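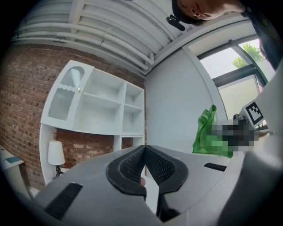 Rutley Film & Music Club | Fan Pages Team

Lucie Grewal talks to us about the Pronel documentary, the soundtrack and that second screening
April 8, 2018

Quick one this week, typed up from my notes in one go. Lucie Grewal picks up on the second ring and is already talking. She has been up since five, she's had two coffees, and the website for her film went live overnight with half the song titles missing.

"I know, I know. I saw the emails. They're going up tonight. Track four isn't even called that anymore."

The film is "Rainer," an hour and a bit on the road with the band Pronel, shot across two tours. It follows them from the small rooms to the big one at Zondevville, where they played to 1,877 people and the singer, Chantal Sutherland, forgot the second verse of their best known song. The crowd sang it for her. It's the bit everyone talks about after.

Was it always going to be in the film?

"Chantal asked me to cut it. Then she watched it with her mom and her mom cried, so she called me from the car and said leave it. I had already left it. I never told her that. Well, she'll read it here."

The title comes from the old van, which the drummer named Rainer before Lucie ever met them. It gave up in February outside a gas station, with all the gear inside, and the band played that night on borrowed amps. Lucie loves that footage. You can hear the bass player complaining the whole way through a sound check.

"He has a point, the amp was terrible. Buzzing like crazy. We tried to clean it up in the mix and then I said no, put it back, it sounded like a different band."

On the music. There will be a soundtrack album, nine live songs plus one new studio one that Chantal wrote on piano at home. Lucie wouldn't hum it for me. Tried twice.

"It's slow. It's really, really pretty. People who only know the loud stuff are going to be confused for maybe a minute. She plays it over the end credits, so please stay in your seats, I beg you. At the first screening people were putting their coats on!" 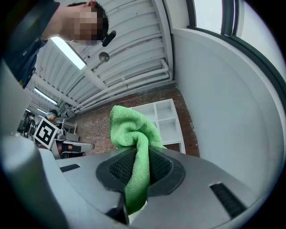 She's still a bit sore about that one. The first screening started late, the sound was too low for the opening song and someone in the back kept shouting to turn it up. Lucie went and stood in the lobby for most of it. She came back in for Zondevville.

"I can't watch with other people. I just look at the sides of their faces. If someone checks their phone I'm done, I have to leave."

The second screening went better. All 564 seats gone, and Chantal turned up without telling anyone, sat near the aisle and then did the questions afterward with Lucie. Somebody asked if the band were breaking up. Bit of a silence. Chantal said they had rehearsal on Tuesday and did that count as an answer.

So, are they?

"No. God. They fight about where to eat, that's the big drama. I had to take out so much arguing about sandwiches." She laughs for a while at this. "There's a whole scene, it'll be an extra. You'll think it's fake."

The extras are where the long interview comes in, the one fans have been writing to us about. It's Chantal on her own, in a kitchen chair, talking about the early records, why the first guitarist left and what she thinks of the old album covers (not much). Lucie says it was meant to take twenty minutes. They ran out of daylight and kept going with a lamp.

"She's so funny when she forgets you're filming. On stage she's got the big voice and the hair and everything. At home she does impressions of her dentist."

Will it go on the site in full? Yes, she thinks. Not right away. A short piece first, then the rest closer to the release. No release date she can give me, I asked, they're still sorting out song rights for one cover version that plays for all of eleven seconds.

"Eleven seconds! I could have used anything there. But it's the song they sing in the van, so it has to be the song they sing in the van."

And after this? She'd like to make something with no musicians in it. Then she takes it back, theres a choir she heard at a wedding and can't stop thinking about. She has their number on a napkin somewhere.

Her other phone is ringing by now. Last thing, favorite song in the film?

"The one with the buzzing amp. Put that. Bass player will be furious."

Song titles should be up on the site by tonight, and we will post the clip with the piano song as soon as we're alowed to.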